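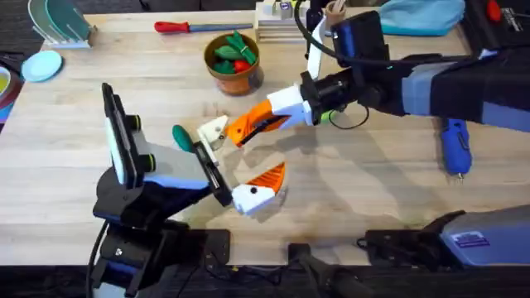
I have become a butcher block person, and I want to argue that you should be one too. For most of my working life I was sure a proper worktable had to be dark, or gray, or covered in some mat you peel off and replace. Then I started spending my afternoons at a pale wood top, and within a month I was looking at every other table in the building with pity. Look at how easily your eye finds a small thing on it. A teal-green rounded handle stands right out against that light wood, and so does anything orange. Put the same bits on a black surface under a ceiling light and you will be patting around with your palm like somebody who has dropped a contact lens.

Color is only half of my case. The other half is the front edge! A thick, solid edge is the most useful part of any table, and people hide it under trim or round it off until nothing will hold on to it. I want to clamp things there. I want to bolt things near it, take them off in November, and bolt them somewhere else. Wood lets you do that. It takes a hole without complaint, and a hole in wood can be filled and sanded. A hole in glass is the end of the glass.

My friend Aníbal Matos, who bought his table secondhand for 41 dollars, disagrees with me about nearly all of this. He thinks wood is needy. He has a point - you do have to oil it, and if you leave a mug on it overnight you will get a ring. But I like the oiling. I do it at 5 in the evening when the good light comes in from the side, with an old T-shirt and far too much enthusiasm, and the top looks better for it every time. How many pieces of furniture can you say that about? My old desk, a Planon with a shiny white top, looked its best the hour I unpacked it and went downhill from there.

Then there is the price argument, and I will be fair to it. The slab I wanted from Barreto was 800 dollars, and I did not buy that one. I bought a shorter one for 500 and have never missed the extra length. A shorter table is a tidier table anyway. Long tables fill up from the ends with mail and chargers, and pretty soon you are working in the same little patch in the middle you would have had on the small one.

What I would really love is for schools and shared shops to stop buying the speckled gray tops by default. Give people a warm, light surface and they wipe it down. They run a hand over it when they walk past - I have watched grown adults do this, and I do it myself. Sand it when it gets ugly, oil it, and carry on. If you are choosing a table this year, go stand next to a wooden one first and put your keys down on it.

Contact | Copyright Onunik, all rights reserved | Back to top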